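Section 4. Clearing and Covering the Living Room Table

This section covers the everyday clearing of a low table fitted with a Tirno table cover. Do the steps in order. Washing the cover is dealt with in Section 5, and storage in Section 6.

4.1 Before you start

You will need:
A wastebasket
A soft cloth, slightly damp
A small tray or bowl for things you are keeping

Stand the wastebasket on the floor beside the table, within arm's reach. Do not set it on the cover. A wet or sticky base can mark the fabric, and the lighter printed areas show marks first.

CAUTION: Take hot drinks and lit candles off the table before you begin. The cover is not heat resistant.

4.2 Sorting what is on the table

1. Bring everything toward the middle of the table. Lift items across - do not drag them, as ribbed fabric snags on torn foil and sharp card corners.

2. Look through the pile before throwing anything away. Hair ties, receipts and small keys are easily picked up with the packaging.
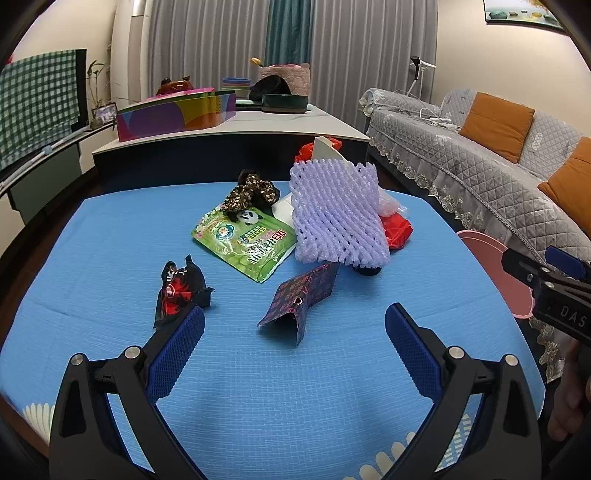
Figure 4-1. Mixed pile on a ribbed blue cover: wrappers and pouches, folded card, a foam mesh sleeve and a scrunchie-type fabric item.

3. Take out anything that is not trash and put it in the tray.

4. Check each food pouch. If there is anything left inside, close the pouch and return it to the kitchen. If it is empty, press it flat.

5. Open out folded card and paper and read both sides. Keep warranty cards and anything with a receipt number.

6. Set foam mesh sleeves aside if you reuse them for fruit or glassware. They take up a lot of space in a small wastebasket, so squeeze them down if you are throwing them out.

7. Put the remaining wrappers in the wastebasket. Crumple film tightly first or it will spring back over the rim.

NOTE: Where your local service collects card separately, stack it flat and keep it out of the wastebasket. Collection rules differ between towns. The Mevthorpe rules are printed on page 18.

4.3 Emptying the wastebasket

Empty the basket when the contents reach the rim. Check for straws and stiff plastic standing upright, and lay them down before lifting the bag.

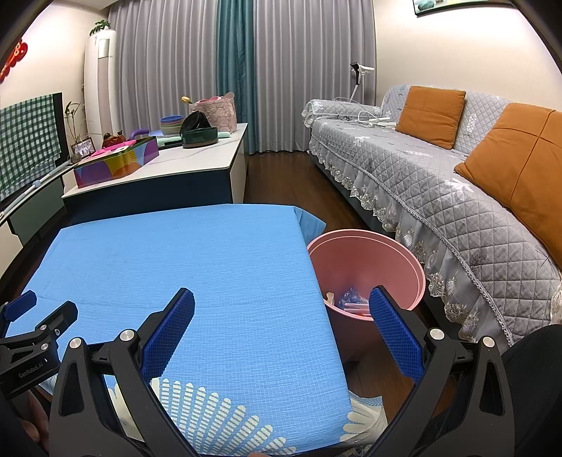

Shelves and cabinet tops near the table tend to fill up when the table is cleared in a hurry. Put the contents of the tray away in their proper places as soon as the table is clear, and leave the cabinet top for the things that belong there.

4.4 Wiping and straightening the cover

1. Lift the near edge and check underneath. Remove any bags or papers that have slipped below the cover.

2. Brush crumbs toward one corner with a dry hand, then catch them in your palm.

3. Wipe along the ribs with the damp cloth. Wiping across them pushes dirt into the weave.

4. Pull the cover straight from opposite corners, a little at a time, until the overhang is even.

CAUTION: Do not let the overhang rest on the floor where someone could step on it.

If the cover keeps sliding, fit the Portela grip sheet described on page 11.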